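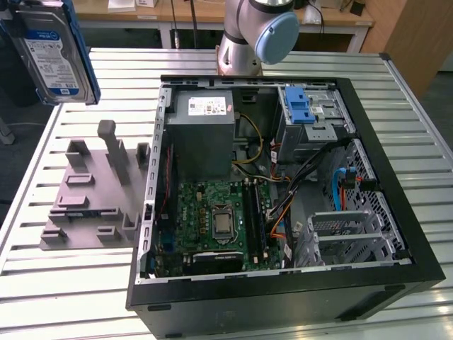
Page last changed: June

About us

Hi, I'm Oliwia Ostrowski, and Plullia is my computer repair and rebuild workshop in Skarkthorpe. I started out fixing towers for neighbors on a card table in my hallway, and I still like the big old desktops best. You lay one on its side, take the panel off and everything is right there - power supply, board, graphics card, and all those cables somebody once squeezed in any way they could.

People ask what we do all day, so I'll tell you! Mostly we open up desktops, swap out the parts that have quit, add memory or a drive and tidy the cabling before the panel goes back on. An empty drive tray makes me happy (room for more storage, and you don't need a new machine to get it). We've rebuilt more than 300 towers so far, a lot of them for the school over in Hetcombe, which keeps its computers going a good long time.

There are 2 of us on the benches. I do the boards and processors, and Domański does power supplies, fans and anything with a stuck latch. He labels every cable he unplugs, even the ones I could put back in my sleep.

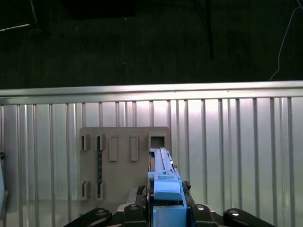
Skarkthorpe, June

We moved into the bigger unit this spring and I'm still giddy about it. Corrugated metal walls, proper worktables, and space to leave a job open overnight without eating dinner next to it. The old place had one good outlet and a door that stuck, and I don't miss either.

If you'd like to bring something in, come by from 8 in the morning. You don't have to call first, though it helps if the machine is a really big one. Bring the power cord, leave the monitor at home, and please back up your photos if it still starts up - I'll ask, so you may as well do it now. Looking it over is free, and you'll get a price from me before I order any parts. Most quotes take me 2 days, a bit longer if I have to hunt for an older board.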